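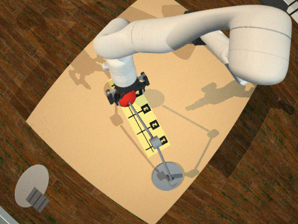
I've been paying for the Fultis robot simulator since November, and I think most of the reviews I've read are grading it on the wrong thing. They all want to talk about how pretty it is. Is the lighting nice, does the floor look like a real floor, do the shadows fall where they should. Fine, sure. I like a good shadow as much as the next guy. But I'm not buying a movie, I'm buying a place to practice, and for that I have a different list of wants and a few complaints.

A bit about me so you know where I'm coming from. I teach an evening robotics class in Usbridge, mostly adults, mostly folks who work with machines all day and would like to understand the new ones. We don't own a real arm. A decent one would eat our budget for years, and the first student to swing it into a wall would eat the rest. So we rent seats in the simulator, 12 of them, and everybody gets a white arm, a gripper and a table to mess around on.

The task my class has spent the most time with is the slider one. There's a red ball on the end of a thin rod, a little gray cube partway along the rod, and a yellow scale on the table with numbers on it. You bring the gripper to the ball and try to work the thing along the scale. It sounds like a toy (it kind of is!) and I love it. You can't fake your way through it. If your approach angle is lousy, you find out right there, and the numbers on the scale give you something to argue over besides "that looked pretty good to me."

And this is where I part ways with the reviewers. The one in the Gorkalora newsletter knocked the package for having plain furniture and a boring table. I want a boring table! I had a trial of the Hubáček kit last year, and every room in it was stuffed with plants and coffee mugs and fancy reflections, and it ran like molasses on our classroom computers. My students spent the evening watching a picture load. Give me a tan slab and an arm that moves when I tell it to.

Now the complaints, and I do have some.

The contact settings are a mess. How grippy the fingers are, how stiff the joints feel, how much the rod resists – all of that lives in three different menus, and two of them use different words for the same setting. I had a student run the same motion 100 times one night, proud as anything, and then we discovered he'd been changing friction in a menu that only applied to the floor. The floor! Who is adjusting the floor?

The pricing bugs me too. The basic seat gives you 1,000 runs a month. That's plenty if you're steering by hand and nowhere near enough if you're training anything. The next plan up gives you 3,000, but it also makes you buy a support package I have never once needed. Let me pay for runs. I'd do it today.

My friend Oldřich Krajčí thinks I'm too easy on the whole idea. He fixes actual arms for a living, and his view is that a simulated gripper teaches you simulated habits – you never feel a cable snag or hear a joint start to grind. He's right about that, and I tell my class so on the first night. Still, the people I send his way already know what a wrist joint does and why you slow down before you close the fingers. I'll take that over a slide show.

So I'm renewing, on the cheap plan, with some grumbling. If Fultis puts the friction settings on one page before spring I'll even stop grumbling, at least until the next invoice. And if anyone over there is reading, please let us save a starting pose per student. I'm tired of resetting a dozen arms by hand while people put their coats on.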